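3.2 The dining table as a sorting surface

One of the real pleasures of this study was finding out how much sorting happens away from the kitchen bench. We had expected drawers to be emptied and refilled where they stood. In the Korkby households, though, the contents were nearly always carried to the table first, tipped out together and only then given a place. Participants were quick to defend the habit. Rohani Osman's field notes from May record one mother of two saying that she "can't think about a drawer while I'm standing over it", and versions of the same remark turn up in 11 of our interviews.

The table matters to this in ways that the storage literature has tended to pass over (but see Margaritis and Toledo's earlier work on linen cupboards, which we admire very much). It's waist height, it can be reached from more than one side, and it is already the place where the household sits down. It also brings its own colour and clutter to the job. Figure 4 gives a good sense of how busy the background to a sort can be, with chopsticks lying across one another on a cloth printed with a grid, stars and large cursive lettering, and the caddy standing just behind the pile.
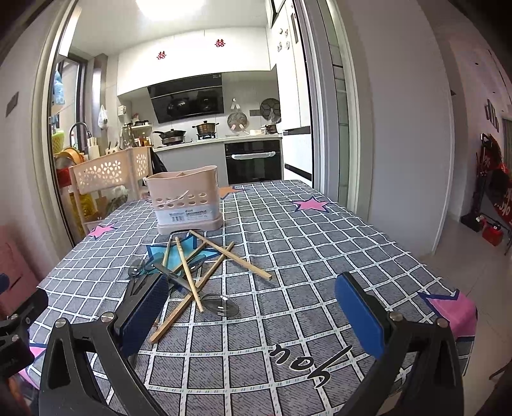

Figure 4. Mixed utensils on a dining table, with a pale pink perforated caddy behind them. The pile includes wooden chopsticks and a pizza cutter with a clear round blade.

3.3 Long things and awkward things

Chopsticks were a delight to study. They are light, they roll, and they cross over one another the moment they are put down, so a handful of them soon becomes a sort of lattice that traps whatever is underneath. Most participants dealt with them first. Evelien Meijer has called this "clearing the timber", and the name stuck with the whole team. Once the chopsticks were upright in a caddy or a jar, the rest of the pile usually went quickly.

Awkward things were another matter. We use the term for any utensil whose working end is much wider than its handle, or whose shape stops it from standing neatly beside others. Pizza cutters are the clearest case, and they were picked up, tried in a container and put back on the table more often than any other item in our coding. In 3 homes the cutter ended up hanging from a hook, and in one it lived permanently in the fruit bowl, where the family was perfectly happy with it.

We coded each placement using the Ververidis scheme, extended with a category for items that were set aside until the end. Two coders worked separately on 20 sessions and then met to talk through their disagreements, nearly all of which concerned scissors. Some households treat them as kitchen tools and some as stationery, and the question of where they belong is taken up again in Section 4.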